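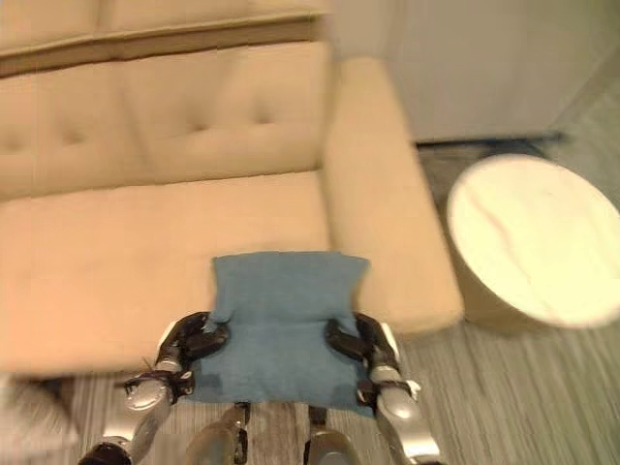 The Teapot Question

I bought my first teapot because I needed a teapot, and I would like that written down somewhere before my family tells it differently. It was brown, it held enough for four and the lid didn't fall off when you poured. A sensible person would have stopped there. Then my aunt saw it on the draining board, decided I liked teapots, and gave me one shaped like a cottage for my birthday, with a chimney for a knob and hollyhocks all up the side. You can't make tea in it (well, you can, but most of it comes out under the eaves) and I loved it straight away!

That is how it starts, in my experience. Somebody gives you a second one. By the following July I had a camel, a cauliflower and a rather stern pillar box, and my husband had begun moving his cereal bowls to a lower cupboard without saying anything.

He has said plenty since. He is a mug man, a bag-in-the-mug man in fact, and he regards the whole business as a slow invasion. There are teapots on the landing and along the bathroom windowsill, and there was one in the airing cupboard for a while, for reasons I can't now remember. When we had the Trirnix shelves put up in the back bedroom he was under the impression they were for books, and I suppose I let him think so until the fixings were in.
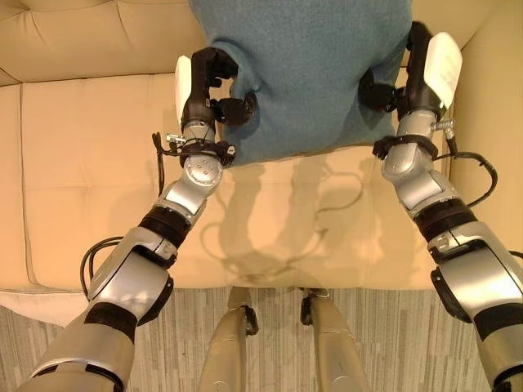

Issue 173

The big day out of our year is the teapot fair at Flerenbridge. If you have never been, it is held in the old corn hall, and you want to get there early, before the coach parties, when the stallholders are still unwrapping things from newspaper and in a mood to talk. Last summer they had 2,584 teapots under one roof, according to the poster on the door, and I believe I picked up most of them and looked underneath.

Looking underneath is half the fun. What I am always hoping for is the little stamped M of the Major pottery, which made cheerful, lumpy, rather badly glazed pots for people who wanted something jolly on the sideboard. Serious collectors are sniffy about Major. The spouts dribble, and the colours are what my mother would have called loud. But they made a hen sitting on a basket, with her head turned as though you had just come in and interrupted her, and I have now got her in yellow, in speckled brown and in a green that no hen has ever been. 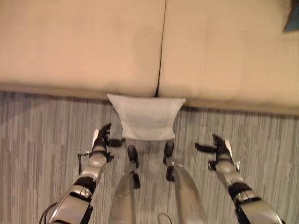

The one I haven't got is the blue. I saw it once, on a stall near the tea urns, priced at rather more than I had in my purse, and I went off to have a scone and a think. You will have guessed the rest. I still don't enjoy scones quite as I used to.

My other weakness is Pledovov ware, which is much plainer and suits people with more self-control. These are the tall white pots with a single red berry painted inside the lid, where you only find it when you come to fill up. I have 2 of those and I do use them, one for weekdays and one for when my sister comes. They pour beautifully. Even my husband has admitted as much, though he was holding his mug at the time.

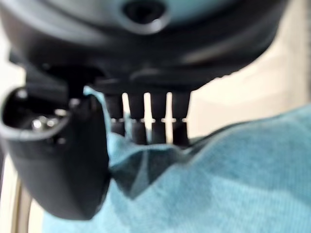
If you are tempted to begin, my advice is to set yourself a limit and tell people what it is. Mine was 20. I told everyone at Christmas dinner, very firmly, and there was a good deal of nodding, and then we opened the presents and I was handed a badger in a waistcoat. Do check the lid fits before you pay, run a finger gently round the end of the spout for chips, and don't put anything with gold on it in the dishwasher, however late it is and however tired you are.

As for dusting, I do a shelf at a time with a soft paintbrush and the wireless on. It takes most of a wet afternoon, and I have usually rearranged everything by the end of it. The camel is next to the hens at the moment. We go back to Flerenbridge in a fortnight, and I have already asked for the scone money in advance.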